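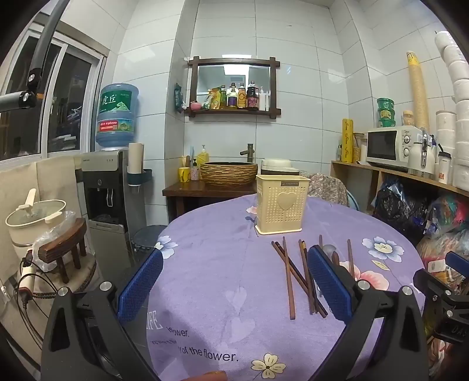 I have been meaning to sort out the cutlery since we moved to Ladstead in April, and last week I got as far as the chopsticks. They had been living in the drawer under the kettle, mixed up with skewers, takeaway forks and the handle of a potato masher. Every time I wanted a pair I pulled out two that didn't match. So I tipped the lot out on the round table, on the purple cloth with the flowers on it, and decided what was staying. The dark brown wooden ones were staying. The cream basket with the heart on the front is where they live now, and it stands on the table all the time instead of going back in a cupboard.

I had looked at proper cutlery caddies first. Sastry, the kitchen shop by the bus station, has a heavy one with a lid and a drip tray for 45 pounds, and I went as far as picking it up. It takes up as much room as a toaster. A plain plastic basket with holes in it does the same job for me and can go in the washing up bowl when it gets grubby. If yours has a flat bottom, put a folded bit of kitchen paper under it for the first day or so. I found a ring on the cloth the one time I forgot.

Wooden chopsticks don't like being left in water. I used to leave them soaking in the pan with everything else and they went furry at the ends. Now I wash them straight after eating, rinse, rub them down with a tea towel and leave them lying flat on the side for an hour before they go in the basket. Thin end up. I know some people do it the other way so that nobody touches the end you eat with, but I think the tips dry better in the air.

Once a year or so I oil them. I use the Prullent board oil I bought for the chopping board, a few drops on an old sock, wiped on and wiped off again, then left overnight. A small bottle has lasted me two years and is still about half full. Any that have split or gone rough get thrown out, or go in the shed for stirring paint and holding up seedlings.

The drawer under the kettle is much better for it. It has the skewers in one side, in a long tin, and the tin opener and peelers in the other. I still have the big drawer to do, with the baking things and the Sistonura scales that need a new battery. I also found three lids that don't fit any pan we own. They are in a bag by the back door for now.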